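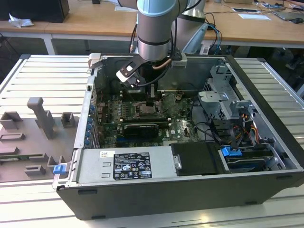 Is the Dravik magnetic screwdriver worth buying if you only open up a computer once or twice a year?
For me it's been worth every cent, mostly for the handle, which is thick enough that my hand doesn't cramp halfway through a case.

I've had mine since September and I love it! The set comes with 18 bits, and I reach for the same two nearly every time — the medium Phillips and the tiny one for laptop drives. The magnet holds a screw upside down without a wobble. My old Gernach dropped them constantly (I still find them in the carpet).

Two gripes. The bit tray is stiff, and the end cap rattles a little. I'd give it 9 out of 10, and I've already ordered a second one for my brother.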